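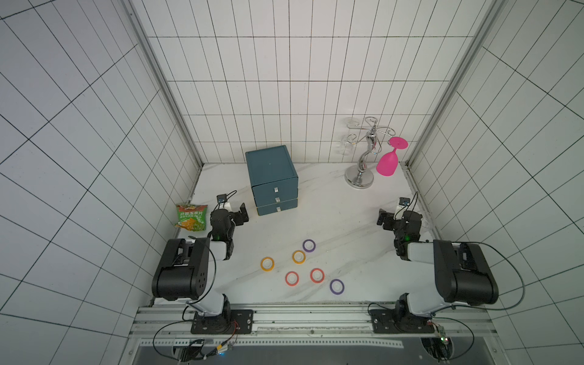

Motion Planning Group – Premonby Laboratory

New version of Troro is in use on the two-arm table

Since May the two-arm table in Premonby runs on a new version of Troro, our planning software. The old version planned each arm separately, and one arm often had to wait until the other was out of the way. Now both movements are planned together, and the plan is corrected while the arms move.

The wrist cameras are also used in a different way. Their images go to the perception module, Tang, which looks for objects such as the coloured rings, the drawers of the small blue cabinet and the glasses on the rack. Clear glasses are still the most difficult for it. The pink one is found much more reliably.

In our tests the planner needed 130 milliseconds for a new plan, compared with almost 720 before. The tests covered 17 tasks, and 3 of them are not yet solved well – all three have to do with hanging a glass back on the rack.

"The speed is good, but I am more pleased that the log files can finally be read by a person," says Ivar Ljungberg, who wrote most of the new code.

The work is part of the Prurora project. Other groups who want to try the software can ask for access at the laboratory office, and a short guide for installation is included.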